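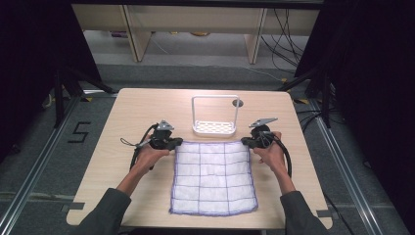
Plodonwood Games Desk

2018-07-10

Farming games have a problem with winter. The crops die off, the shops close early, and the player ends up sleeping through the days until spring. Lostoda, the new one from the studio Sequeira, handles the season by making it the longest part of the game.

The setting is a river valley that freezes from one end to the other. You arrive in the last week of fall with a sled, a lantern and a debt to the local mill. There is one growing season per in-game year and it is short. The rest of the time you are trading, repairing, fishing through the ice and deciding who gets the firewood.

Abundio Ledesma, who leads design at Sequeira, told us the idea came from an earlier build that did not work. "We had four even seasons and testers skipped one of them," he said. "So we looked at what they were skipping and asked what was missing from it. There was nothing to do, and what there was took no thought."

The studio cut spring and fall down to a few days each. Winter now lasts 61 days in a 76-day year. Emiliano Garrido wrote most of the villagers, and he had to rewrite a good part of their dialogue when the calendar changed. Lines that were meant to be heard once a year were suddenly coming up every morning. He says the baker alone went through six versions.

The trading system is where most of the hours go. Each household in the valley keeps its own store of goods, and the game tracks what goes in and out. If you sell all your dried fish to the mill in the first week, the school will run short later and the price there will climb. You can make money that way. The villagers remember it, and a family that paid too much for lamp oil in one year may refuse to help clear your roof in the next.

I played the preview build to the end of the second winter. The first was slow. I spent too much on seed I could not plant and had to borrow a neighbor's ax. By the second I had a route worked out with the sled, with stops at the ferry house and the quarry, and the days began to fill up. The map is small enough to learn without markers, and the markers can be switched off in the menu. I left them off after the first hour.

Fishing needs work. The timing bar moves at the same speed for every fish, so a big pike feels no different from a perch. Aurelio Carrillo, the programmer in charge of it, said the system was being replaced before release and that the preview version was a placeholder. The inventory screen is also hard to read on a television. Text sits at the bottom in pale gray, and there is no option yet to make it larger.

Sound is the best thing in the build. Yareli Pacheco recorded the ice for it over two winters, and the river groans at night in a way that made me check the volume more than once. Music is used very little. A fiddle plays when a storm is coming, and after a while I was turning the sled around before the sky changed.

There is a two-player mode. The second player joins as a cousin with a separate house and a separate debt, and the two can trade with each other or compete for the same customers. I tried it for one evening with Barrett Van Dusen, who covers racing games for this desk. He bought up all the candles on the first day and would not sell me any. We had fun, but the split screen dropped frames whenever both sleds were moving, and it crashed once in the ferry house. Our save file was intact when we loaded it again.

Lostoda runs on Plulix, the engine Sequeira built for its first game, and the age of it shows in the faces. Villagers blink on a fixed count and their mouths do not match what they say. The snow looks very good, especially late in the day, and tracks stay in it until the next fall covers them.

The studio showed the game to the public for the first time in May and has not set a price. It is planned for PC first, with console versions to follow. Saves from the preview will not carry over to the full game.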